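Cell notebook – folding station, Maglaya task set

9th June

Left arm fault again during garment folding. Third time since the cable swap, and the first time with logging turned up far enough to be of use.

Setup unchanged from the last entry. Both arms on the front rail, pastel check lining on the walls, cream mat on the floor, basket of dark clothing at back right. Polik controller build as installed in February. Siyabonga on the console, me at the cell with the stop button.

Symptom: left arm drops out of torque for a moment, recovers, then reports a joint position that does not match where the elbow is. The right arm is not affected and keeps holding whatever it has. With cloth between the two that means one side pulls while the other sags, and then the left tries to correct to a pose it wrongly believes it is missing. Today the correction was small. On the previous occurrence it put the gripper into the mat hard enough to trip the force limit.
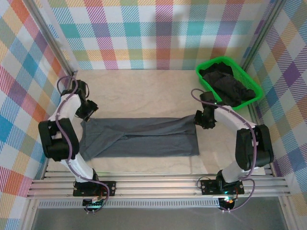
Checked in order. Supply voltage at the left base under load: steady, no dip at the dropout. Swapped the left and right supplies anyway and the fault stayed with the left arm. Reseated the connector at the base board. Ran the elbow joint alone through its range for 200 cycles with no cloth and got 4 dropouts, all with the forearm raised past the point where the cable loop goes tight over the wrist. Taped the cable with more slack at the elbow, repeated the same cycles, got none.

So it looks like strain on the cable, probably a conductor opening up inside the jacket near the elbow. Not proven. A meter on the bench with the cable flexed by hand showed nothing, but I could not bend it as tightly as the arm does.

The second problem is the one I care about more. After a dropout the controller re-enables the joint on its own and goes straight back to the last target. Shiela read through the Pluvska driver and found the retry: it attempts recovery up to 3 times before raising a fault, and no flag reaches the operator screen until then. Anyone with a hand in the cell to straighten cloth would see a limp arm and assume it was off. I have reached in under those conditions myself, in February.

Wrist view was up on the second monitor throughout. It is no help for this fault. Focus is poor past the fingertips on the grey surface, and a slow sag is hard to pick out from it. Do not rely on it to judge whether the arm is live.

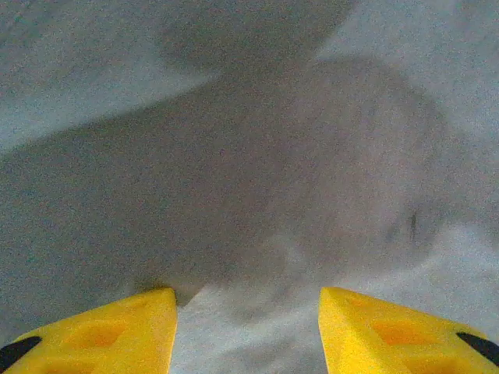 Actions

Replace left arm cable with the spare from the Wikov order. Route with the extra slack and clamp at the elbow, not at the wrist. Same routing on the right arm while the covers are off.

Set driver retry count to zero. Any dropout latches a fault on both arms and needs a manual reset. Shiela has the change on a branch – not merged, wants a second reader.

Hands out of the cell unless the stop is pressed in. Applies to straightening cloth and to emptying the basket.

After the cable is in, rerun the elbow cycles, then 8 folds with the stop manned. No unattended runs before that.

Open: why the joint position is wrong after recovery. Suspect the encoder count is restored from a stale value. Siyabonga is pulling the logs.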